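Community Help > Home and Money > Renting

Deposit not returned, landlord says the "folder" is missing. What can I do?

Asked by rianne_b
Viewed 2941 times

Hello everybody. I rented a room with small kitchen in Plumley for two years and I moved out in the end of May. The deposit was 700 and I paid it by bank transfer to the agency, Holmgren. Now the agency says they can return only 100 because there is no check-in report in their file, so they cannot compare the condition of the walls and the oven. They say the stains in the oven and one long scratch on the door are from me.

I am sure that we made a report on the first day. I signed it at the kitchen counter and the man from the agency took it with him. He promised to send me a copy and I did not ask again, which was my mistake.
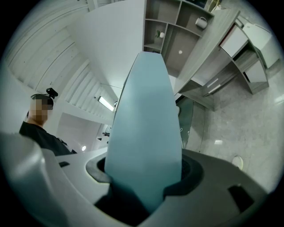
I have the contract, the bank transfers for all months, and three emails from the first week where I wrote about the oven. In one of them I say "the oven is very dirty, as we saw yesterday together". They answered only "noted, thank you". I do not have photos of the door.

My questions are these. Must I prove the condition, or must they? And is it useful to write one more letter, or should I go directly to the small claims court in Hunstead? I am a little afraid of the costs. Sorry for my English, I hope everything is clear.

Rianne Bakker

3 answers

Answer by Hotness (accepted)

Dear Rianne, I had almost the same problem with another agency, so I can tell you how it went for me. I am not a lawyer.

In most places that I know, the one who wants to keep the money has to show the damage and show that it was not there before. If they lost the report, this is first of all a problem for them. Check the rules for your own area, the housing office can tell you by phone and it is free.

Your email with "as we saw yesterday together" is very good. Their answer "noted" is also good, they did not say that it was wrong. Print both, with the date and the address visible.

Write one more letter before the court. Make it short. Say how much you paid, how much they returned, how much you still want, and give them 14 days. Do not write about feelings, I did this the first time and it was two pages and they answered to nothing. Send it by registered mail and keep the slip.

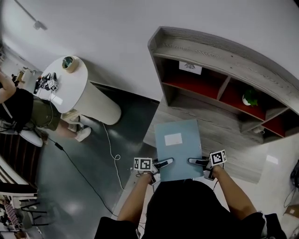 For the court you should prepare the papers before you pay anything. The clerk in my case looked through them at the desk and sent me home because two bank statements were missing. Put them in order of date, oldest in front, with one page on top where you list what is inside. A flat plastic folder like the light blue one is enough for a case of this size, and a big ring binder only makes you search longer while the other side is waiting. Make a second set for the judge and keep the originals with you.

I paid 190 for the filing and I got it back when I won. If you lose, you do not get it back, so please ask about the fee where you live.

Comment by rianne_b: Thank you very much! I called the housing office and they said the same about the report. I will send the letter this week.

Comment by Hotness: Good. Write the number of the contract in the letter too, I forgot to say it.

Answer by old_tenant_44

They always do this. Next time don't pay the last month and let them keep the deposit.

Comment by Hotness: Please do not do this. In many contracts it is a breach, and they can ask for late fees.

Answer by mk_lodging

I want to add one thing about the door. A scratch after two years can be normal wear, it depends how deep it is. Ask Holmgren for the invoice of the repair. If they did not repair it they may have only an estimate, and you can ask for this estimate also. Ask them for the age of the door too. They cannot usually take the price of a new door for an old one.

And did you have a roommate or a visitor with you on the day of check-in? A signed statement from this person can help.

Last edited Tuesday, January 19, 2021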